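工作间记录 分装线自动化试用
2024-09-10 周二
地点：配件分装间，三号台
记录给自己看，也给接晚班的同事看。写得乱，有意见直接写在后面，别撕页。

早上到的时候三号台已经通电了。Flukivico 的人昨天走之前说今天不来现场，远程看。所以今天在场的是我、早班组长、三号台原来的两位师傅，还有 Leidy Marulanda。Leidy 是工艺那边派来对接的，她手里有合同附件，我没有。我先把这点记下来，因为下午吵的那件事跟附件有关系。

先写背景，免得以后翻到这页看不懂。

分装间干的活是把维修包配齐：密封圈、垫片、弹簧、小螺钉、一张说明书，装袋，封口，贴标，进周转箱。一个包里东西不多，但是型号杂，同一天可能换好几次。三号台两个人，一个拣一个装，熟了以后基本不说话，拣的人手一伸，装的人袋口已经撑开了。一个班下来三号台的定额是300包，平时能做到，换型多的日子勉强。

公司想从一月起把三号台改成 Nirkham 机械臂拣料，人只管补料和封口。方案上写的是“释放2人”。“释放”这个词我第一次看到时读了两遍。释放到哪里去，方案里没写，问过一次，答复是“由部门统筹”。

今天的安排按 Flukivico 给的单子走：上午做标准抓取，下午换成真料，傍晚把数据传给他们。标准抓取就是拿彩色木块在贴了蓝胶带格子的台面上抓，抓起来，放到指定的格子里，再打乱，再抓。真料就是我们自己的东西。

八点二十
开机自检通过。早班组长问急停在哪里，我指给他看，又问晚班的人知不知道。答案是不知道，没有人教过晚班。已经写在白板上了。晚班看到这条的同事：急停有两处，一处在台子右前角，一处在控制柜门上，都是红的，按下去以后要旋一下才能弹起来。不要去拔电源，上周有人拔过，结果重新找零点找了很久。

八点四十
夹爪是 Engström 的两指型号，手指是扁的，外缘是斜的，合起来夹东西。师傅里年长的那位看了一会儿，问能不能换手指。我说理论上可以。她说她问的是换成什么样的手指才能把密封圈从料盒里单独拈出一个来。这个我答不上来，Flukivico 的单子上也没有这一项。单子上夹爪一栏写的是“适配”，后面打了勾。谁打的勾，什么时候打的，没有签名。

九点
开始抓木块。

说实在的，木块抓得不错。慢是慢，不过稳，斜着放的也能转过腕子去对上。Leidy 在旁边看，挺高兴，拿手机给她们部门发消息。我不想泼冷水，可是我坐在那里看了一个多小时，心里一直在想同一件事：木块有棱有角，边是直的，颜色一块一个样，放在灰色的台面上，隔老远就能分出来。我们的料是什么样呢？黑的圈，一摞一摞粘在一起，黑料盒，盒底还有滑石粉。银的垫片叠在银的垫片上。弹簧勾着弹簧。

供应商给的宣传册里有一页讲木块测试，抓了300次，成绩列得很漂亮。巧得很，跟我们一个班的定额是同一个数。早上开会的时候就有人把这两个数放在一起讲，说“人家做300个也没问题”。我当场说了，一个是抓一下木块，一个是配齐一整包，里面好几样东西，还要装袋。组长点头，开会的人也点头，然后幻灯片翻到下一页。

我建议以后的会上不要再出现这个300对300。写在这里，免得我忘了提。

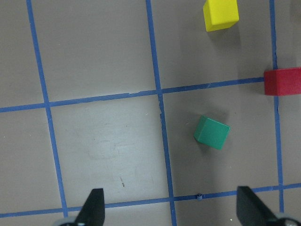
九点五十
胶带的事。格子是我们自己贴的，尺寸照 Flukivico 的图纸。图纸要求贴完之后做一次标定，标定时机械臂自己走一圈，拍照，算位置。问题是分装间每天下班要擦台面，保洁用湿布，顺手就把胶带角擦起来了。胶带起了边，机械臂认格子就要犹豫一下。上周三重新贴过一次，周五又有一处翘。Leidy 说可以通知保洁不擦三号台。组长说不行，客户审核要看台面清洁记录，不擦就是不符合项。

两个都有道理。于是目前的做法是保洁擦完，早班的人检查胶带，不好就补。这项检查谁做？今天是我做的，花了一刻钟。以后呢？方案里没有这一刻钟。我打算从今天起把这类时间单独记一栏，就叫“伺候机器”，组长嫌名字难听，叫我写“辅助作业”。我写“辅助作业（伺候机器）”。

这一栏今天有这些内容：
检查和补胶带，一刻钟。
早上等自检和热机，我没掐表，够泡一杯茶再喝完。
换料盒后重新认料盒位置，每换一次做一次。
清掉在台面上的小零件，不清的话它会把零件当障碍，停下来等人。
给镜头擦滑石粉。
跟远程的人打电话。

最后一项最长。

十点半
休息。年轻的那位师傅问我，一月以后她是不是就没有活了。我说我不知道，我只是做记录的。她说你做的记录他们会看吧。我说会看。她说那你写我问过了。

写了。

另外记一下年长的那位说的话，她讲得比我清楚。她说她不怕机器干得快，机器干得快她乐意坐着，她怕的是机器干一半停在那里，领导站在后面问她怎么停了。以前三号台停了，是因为她去上厕所，或者缺料，都说得清。以后停了，她说不清，可是站在台子边上的人还是她。

我觉得这个问题比节拍重要，会上却没有地方放。会议模板上有“节拍”“良率”“投资回收期”，没有一栏叫“停了算谁的”。我在模板背面写了一句，交上去了。

十一点
木块测试结束，数据自动上传。Flukivico 远程回了一条，说结果在预期之内，可以进入下午的真料。Leidy 问能不能把上午的结果写进周报。我说写可以，标题请写“木块”，别写“拣料”。她想了想，写成了“拣料（标准件）”。这个我不同意，木块不是我们的标准件，我们的标准件另有所指，看周报的人会误会。讨论到最后改成“标准抓取测试（木块）”。行，这个我签字。

午饭
没什么可写。食堂今天的冬瓜不错。

一点
下午上真料。选的是 Kornent 的订单，他们的维修包种类少，东西也大一点，最有利于机器。选最容易的开始做，我没有意见，只要报告里写明是最容易的。记下来：今天下午的全部数据都出自 Kornent 的这一种包，没有换过型，没有小号密封圈，没有弹簧。弹簧是昨天商量好拿出来的，由人手补进去。

也就是说，机器拣的包从一开始就少一样。

统计口径我和 Leidy 开工前说好了，写在纸上两个人都签了名：
机器把该它拣的东西全部放进托盘，没有人碰过，算干净包。
中间有人伸手，不管伸手干什么，哪怕只是拨一下，算人工介入。
弹簧那一样不算介入，单列。
重试几次最后自己抓起来的，算干净包，但是时间照算。

第四条我让了一步。要照我的意思，重试超过三次就该单列，因为站在旁边看它重试的人什么也干不了，也不敢走开。Leidy 说合同附件里的口径就是这样，重试不算失败。附件我没看过，她翻给我看了那一条，确实是这么写的。

一点十分到一点四十
问题比预想的少。垫片叠在一起的时候它会一次夹两片，托盘下面的秤能报出来，它就放回去重来。这个设计我承认是好的。以前人拣多了一片，是装袋的人凭手感发现，偶尔漏掉，客户那边就投诉多一片（少一片投诉，多一片也投诉，说我们管理混乱）。有秤在，这类投诉应当会少。要我说，就算最后不买机械臂，秤也该买。四个台子都装上，花不了多少钱。

这条请组长单独往上报，不要跟机械臂绑在一起报。上次扫码枪就是这么绑没的，大项目一推迟，小东西跟着一起推迟。

一点四十到两点半
开始出现停机。现象都差不多：料盒里的料低于一半以后，夹爪下去碰到盒壁，报力过大，停。人过去把料往中间拢一拢，按继续。料越少停得越勤。年轻师傅后来就站在那儿不走了，看它快碰壁了就先伸手拢一下，免得它报警。

我请她别提前伸手，因为这样数据会变好看。她说不伸手就老是叫，吵。

这又是一件要写清楚的事。人在机器边上待久了，会自动替它把毛病补掉，补得又快又顺手，自己都没觉得在干活。数据上看，机器一直在转。等到哪天人真的撤走了，毛病一下子全露出来，那时候再说“试用时不是好好的吗”，就没有话讲了。所以试用期间请所有人忍一忍，让它叫。晚班的同事也一样。耳塞在急救箱旁边的抽屉里。

她提前伸手的那几次，我全部按介入记了。Leidy 没有反对。

两点半
跟远程通了电话。我问料盒剩一半就碰壁怎么解决。对方给了两条路：一是换浅料盒，二是勤补料，不让它低于一半。

浅料盒：我们的货架是按现在的料盒尺寸做的，换料盒就得换货架隔板，仓库那边还有整套标签。这笔钱在谁的预算里？对方说这属于客户侧准备工作。
勤补料：谁补？补料的人原来一个班走两趟，照这个补法要一直走。方案里省下来的那两个人，有一个差不多就变成补料的了，只是坐着干变成了走着干。年长的师傅膝盖不好，这个组长知道。

电话里对方的语气很好，一直说“理解”。我也理解他们，他们卖的是机械臂，货架不归他们管。但是我们买进来的是一整个台子的活，货架、标签、补料、擦桌子都在里面。算投资回收期的时候只算机械臂和两个人的工资，别的都当作没有，那当然回收得快。

三点
继续。中间标签机卡了一次，与机械臂无关，我没有计入停机。写出来是为了公平，别让人说我什么账都往它头上记。

三点二十
有一段很顺，连着好多包没人碰。Leidy 说你看。我看了。确实顺，那一段料盒是满的，刚补过。年长的师傅趁这工夫把弹簧都提前数好分好了，一小堆一小堆排在托盘边上，机器放完，她手一推就进去。她说要是一直这样她没意见，眼睛不累。她眼睛的事以前提过，一天盯着黑圈看，下班看路灯有重影。

这一点我要如实写：拣黑色小件伤眼睛，分装间干了多年的人都有这个毛病。如果机器能把最伤眼的那部分拿走，我第一个赞成。可惜照现在的能力，它拿走的恰好是大件，好认的，不费眼的，小号密封圈和弹簧还是留给人。剩给人的活比原来更碎、更密，中间也没有大件让眼睛歇一歇了。我问过 Flukivico 小件什么时候能做，答复是“在路线图上”。路线图我要过一份，还没收到。

四点十分
下午收工，点数。

机器参与拣料的包一共207包。
其中有人工介入的70包。
剩下的137包没人碰过。
弹簧全部人工。

数是我和 Leidy 各自点的，对得上。介入的原因我粗分了一下，最多的是料盒碰壁，其次是零件掉在台面上，再就是夹到说明书的边。说明书今天是卷着的，天潮，卷起来以后夹爪会带到。人手碰到卷着的说明书，会拿掌根压一下再塞，大概谁也没把这算作一道工序，作业指导书里从来没写过。

我把这个也补进指导书的修改建议里了。还有别的没写进指导书的动作，今天留意到的有：
袋口先吹一口气再撑。
密封圈沾粉多的，在围裙上蹭一下。（严格讲不允许，但大家都这么做。）
看到垫片有毛边的挑出来，放在左手边的小碟子里，下班交给检验。

第三个特别要紧。毛边垫片是师傅们顺手挑的，公司没有要求，也没有给工时。机器按形状和重量认，毛边的重量一样，它照放不误。今天下午机器放过去多少毛边的，不知道，没有人查。我从做好的包里抽了几包拆开看，有一片毛边。只抽了几包，不能算比例，我就不写比例了。请检验明天把这批 Kornent 的包加严抽检，出货之前给我一个结果。

如果一月真的上线，这个顺手的检查就没有了。要么来料那边加一道，要么台子上加镜头专门看毛边，两样都要钱，两样方案里都没有。

四点半
碰头会，吵起来的就是这里。

Leidy 的看法：第一天上真料，能做到这样很好，问题都有办法，浅料盒、压纸夹、补料提醒，一样一样加上去就行。她还说我的记录从头到尾在挑刺，给上面看了容易误判。
我的看法：定额是300，今天机器台没有做满，用的是最容易的包，旁边还站着两位最熟练的师傅，外加我，外加她。四个人伺候一条胳膊。
她说试用当然人多。
我说对，所以请在报告里把人数写上。

然后就说到附件。附件里验收条件写的是“标准抓取达标，并完成真料演示”。注意是“完成演示”，没有写演示要达到什么数。也就是说，上午木块达标，下午演示做过了，从字面上讲，今天就算验收通过一半了。我问这一条当初是谁谈的，Leidy 说她接手时已经这样了，她也觉得松。她答应去问能不能补一份补充协议，把真料的介入次数写进去。

这件事上我们两个意见一致。记一笔，省得别人以为我和她天天对着干。她人是认真的，今天中午饭都是端过来在台子边吃的。

组长没怎么讲话，最后问了一句：如果验收通过了，一月的排班表是他来排，少掉的人由谁去谈？没人接。他就在本子上写了点什么，合上了。

我补几条自己的想法，可能不全对，欢迎在旁边批。

一、木块测试可以当作设备本身有没有坏的检查，每周做一次，挺好。拿它来推断拣料能力，我不接受。格子是我们贴的，木块是他们挑的，台面上几乎没有别的东西，一次放几块，互相不挨着。我们的料盒里没有一样东西是互相不挨着的。

二、真要比，应该跟人在同样条件下比。同样的包，同样不放弹簧，同样有人专门补料，料盒永远过半，让两位师傅也这么干一个下午，看能做多少。我猜她们会干得比平时快一大截。那么快出来的部分，该归功于补料的安排，跟机械臂没有关系。建议周四下午在四号台做一次对照。师傅们同意的前提下做，做完数据不许拿去提定额。这句话组长要先点头，写在白板上，我才去请她们。

三、“释放2人”这一行，请改成写明工时。哪些动作拿走了，哪些动作留下了，哪些是新添的。我今天列的辅助作业（伺候机器）那一栏就是新添的。全写出来再算，可能还是省，省多少认多少。

四、培训。今天是谁在学这台机器？是我，我又不在三号台上班。两位师傅除了按继续，别的都没有权限，密码在 Flukivico 那里，备用密码在 Leidy 那里。换料盒之后重新认位置，师傅看了两遍就会了，可是她按不了，要叫我去按。如果以后她们的工作是看着机器，那就应该让她们能动它，工种和工资也要跟着改。现在这种安排，手艺用不上，新的又不给学，我看着不舒服。已经写邮件要操作员级别的账号，要了两个。

五、镜头。机械臂上有镜头，工作时一直在录，数据传到 Flukivico 那边。今天下午师傅伸手拢料的时候，手和工牌都可能录进去。我问了数据存多久、谁能看，对方说会发一份说明。没收到之前，我请两位师傅把工牌翻过来戴。年轻的那位说她手上有个旧疤，熟人一看就知道是谁。这个我没有办法，只能催说明。

六、噪声。报警声太尖，能不能换，远程说在设置里，需要管理员权限。见第四条。

五点二十
收尾。料退库，台面擦过，胶带右后那个角我自己按平了。机械臂停在休息位。控制柜钥匙在组长抽屉里。今天的包单独放一箱，箱子外面贴了黄纸，写着“待检勿发”。仓库的同事看到请不要挪。

晚班注意：
三号台今晚不开，活分到一号和四号，已跟两台说过。
四号台封口机温度昨天调过，头几袋先试拉一下。
不要拿木块垫桌脚。上周少的那一块是在二号台底下找到的。

明天要做的：
检验要抽检结果。
找仓库要一个浅料盒先借来试，别等采购。
说明书压平，问印刷那边能不能改成对折。
跟 Leidy 要附件全文的复印件。
催路线图，催数据说明，催账号。
问组长周四对照的事。

页边批注（组长笔迹）：周四可以。数据不提定额，我说的。浅料盒别去仓库借，我车间柜子里有两只旧的，底下有点裂，能用。

页边批注（Leidy）：第一条同意。第二条同意，但请连续做两个下午，一个下午波动太大。“四个人伺候一条胳膊”这句，复印给上面的时候我会原样留着，不过请你把我中午吃饭那句划掉。

不划。周四下午两点，四号台，弹簧照样拿出来，秤从三号台搬过去用。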